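Section 4: Preparing Your Manuscript for the Horker Reader

Welcome back! By now you should have Zolto installed and your account open, and if you wrote down your recovery phrase the way Section 3 asked you to, you are ahead of where I was my first time through. In this section we take a finished history or biography and turn it into a book file that looks right on the Horker reader, footnotes and all. Set aside a quiet evening for it. Long books with a lot of back matter take patience, and the first one is always the slowest.

Before you begin

Have your final text in a single document, with the notes at the end of the book and not at the foot of each page. If your chapters are still in separate files, go back to "Joining Chapters" in Section 2. You will also want your list of sources, your captions, and the permission letters for any letters or diaries you quote at length.

4.1 Bringing in the text

1. Open Zolto and choose New Book from the Start menu. Pick "Nonfiction with notes," even if you only have a handful of them.

2. Type the title and subtitle in their own boxes. Subtitles in our line of work do tend to run on – mine certainly have – and the subtitle box holds 50 characters before it wraps to a second line on the title page. Two lines look fine. Three begin to crowd the author's name.

3. Drag your document into the large box and wait for the green bar to finish. Please don't click anything while it is moving.

4. Check the chapter list on the left. If a chapter is missing, its title was probably typed as ordinary bold text. Go back to your document, mark it as a heading, and bring the whole thing in again.

Note: Epigraphs sometimes come in as chapters of their own. Click the epigraph and choose Join to Next.

4.2 Linking the notes

1. Choose Notes, then Match. Zolto goes through the text and pairs every number with its note. Seidu Bonsu, whose book on riverboat pilots was our test case for most of this guide, had 3,232 notes, and the matching took 15 minutes on an older laptop. Yours will very likely be quicker, but do plug in the charger.

2. Look over the Unmatched list. Most of what lands there is a note number that lost its raised style somewhere between drafts. Click each one and choose Raise.

3. Tap a few notes in the preview, including one near the very end of the book, and make sure the back arrow returns you to the sentence you left.

Caution: Do not delete a note after matching. Every note behind it will shift, and there is no undo for this. Choose Retire Note, and the numbers will be tidied for you when you export.
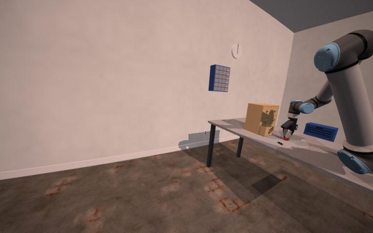

4.3 Setting up the index

1. Choose Baidoo Index from the Back Matter menu. If you have a printed index already, don't paste it in, as the page numbers mean nothing on a reader.

2. Add people first, last name leading. Soldiers and officers who changed rank over the course of the story should have one entry only, under the name your reader is most likely to look up.

3. Save, and then open the index in the preview. Names with accents sort to the bottom on version 2 of the software, so drag them up by hand.

4.4 Exporting

Choose Export, then Horker. If you plan to sell through the Estinik store as well, tick that box now and you will get both files at once. Stores like a slightly smaller cover, and Zolto will offer to shrink yours – say yes.

Note: The Estinik desk checks new files through Friday at noon, and anything sent later waits for the following week.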